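Grondametti y Stekbridge publican una guía abierta de buenas prácticas para celdas con brazos robóticos montados en pared

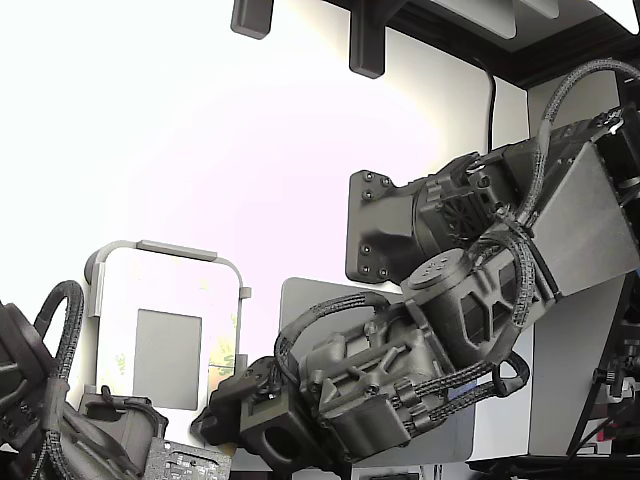
Brazo robótico fijado a la pared mediante placa de montaje, con el cableado en funda trenzada negra.

Skernau, 2 de marzo de 2022 – Con mucha ilusión, y después de un invierno largo de borradores, llamadas y alguna que otra discusión sobre el significado exacto de la palabra «holgura», Grondametti y Stekbridge anuncian la publicación de su guía conjunta de buenas prácticas para instalar, cablear y revisar brazos robóticos de pequeño formato fijados a la pared. El documento tiene 106 páginas, está en español y en inglés, y puede descargarse gratis desde hoy mismo, sin registro y sin compromiso de ningún tipo.

La guía va dirigida a talleres, laboratorios universitarios, centros de formación y equipos de desarrollo que trabajan con brazos propios o modificados, a menudo con piezas impresas en 3D, y que hasta ahora tenían que adaptar por su cuenta recomendaciones pensadas para máquinas industriales mucho más grandes. No sustituye a la normativa vigente ni a la evaluación de riesgos que corresponde a cada instalación – eso queda dicho en la primera página y se repite varias veces a lo largo del texto –, pero sí ofrece un punto de partida ordenado y, esperamos, agradable de leer.

El trabajo empezó con una consulta en la que participaron 20 talleres y laboratorios, que enviaron un total de 211 observaciones. Las leímos todas, y queremos dar las gracias de corazón a quienes se tomaron el tiempo de escribirlas, algunas con croquis hechos a mano que han terminado, con permiso de sus autores, en los anexos.

El capítulo más extenso está dedicado al cableado, que fue con diferencia el asunto más mencionado en la consulta. Se recomienda proteger los cables con funda trenzada en todo el recorrido expuesto, dejar en cada articulación un bucle que permita el giro completo sin tensión y sujetar la funda a la carcasa a ambos lados de la articulación, nunca sobre ella. También se explica cómo comprobar el recorrido a velocidad reducida antes de la puesta en marcha, con una persona junto a la parada de emergencia y otra siguiendo con la vista cada bucle de principio a fin.

«Un bucle demasiado corto se rompe y uno demasiado largo se engancha en lo primero que encuentra», explica Mudassar Chaudhry, coordinador técnico de la guía en Grondametti. «Queríamos que una persona que monta su primera celda pudiera abrir el capítulo, mirar su propio brazo y saber qué tiene que corregir esa misma tarde. Si además le sirve a quien lleva muchos años en esto para revisar sus costumbres, yo ya me doy por más que satisfecho».

Otro capítulo trata de la fijación a la pared: la elección de la placa, el reparto de los tornillos, el par de apriete y las marcas de pintura que permiten ver de un vistazo si alguno se ha movido. Se propone una revisión al terminar la primera semana de uso y otra cada 2 meses, anotadas en una ficha que acompaña a la celda. La ficha ocupa una sola cara y puede fotocopiarse o modificarse con total libertad.

La guía dedica asimismo un apartado a las celdas en las que dos brazos comparten espacio de trabajo. Pide que se dibuje la zona común, que se definan por escrito las prioridades de paso y que los soportes, las pantallas y las placas electrónicas cercanas figuren también en ese dibujo. Las rejillas de ventilación de los motores deben quedar despejadas, y las herramientas sueltas, fuera del alcance de los brazos antes de dar corriente. Son cosas sencillas, de las que se aprenden el primer día y se olvidan con las prisas.

Stekbridge se ha ocupado de los anexos de verificación y de las plantillas para documentar cambios de pinza, mientras que la consultora Ghumman ha revisado la terminología en los dos idiomas, una labor paciente y poco vistosa que ha mejorado muchísimo el resultado.

Las entidades participantes recibirán comentarios durante todo el año y prevén publicar una segunda edición en diciembre, con un capítulo nuevo sobre el mantenimiento de pinzas y mordazas. Quienes deseen aportar su experiencia, con fotografías o sin ellas, pueden hacerlo a través del formulario incluido en la última página de la guía. Todas las aportaciones tendrán respuesta, aunque a veces tardemos un poquito.

Sobre Grondametti
Grondametti diseña celdas de automatización de pequeño formato y ofrece formación para equipos técnicos desde su sede en Skernau.

Sobre Stekbridge
Stekbridge presta servicios de ensayo y verificación para fabricantes e integradores de robots ligeros.

Contacto para prensa
Mudassar Chaudhry, Grondametti, Skernau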